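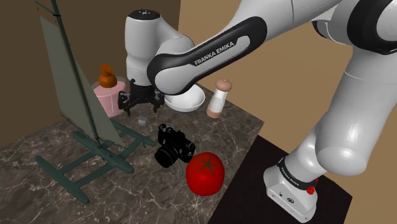 Dark marble-textured tabletop with household objects.

Bruvier 639 Surface Sealer

Bruvier 639 is a clear, water-based sealer for stone and unglazed tile. It goes on kitchen counters, tabletops and bathroom floors, and it dries to a low sheen. Sold in quart bottles and in the 2-gallon Binwood trade pail.

Coverage depends on the surface. Polished stone takes very little - a quart does roughly 10 square yards. Honed stone and bare tile soak up more, so buy extra.

How to apply

Clean the surface with a neutral cleaner and let it dry overnight. Wipe on a thin coat with a lint-free cloth or the Gallagher flat pad. Leave it for ten minutes, then buff off what is left. Wait 3 hours before the second coat.
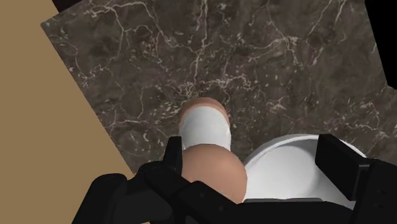 Floors need a full day before regular foot traffic. Keep bath mats off until the next morning, and do not run a hot shower in the room while the sealer cures.

Do not use on glazed tile, vinyl or painted wood. If old wax is present, strip it first with Roditus Remover.

Storage: keep above freezing, lid closed. Unopened bottles last two years.

The trade pail is back in stock in February. For trade accounts, contact Treasa Madigan. For samples and safety data sheets, contact Caoimhe Nic Aodha. Phones close at 4 p.m.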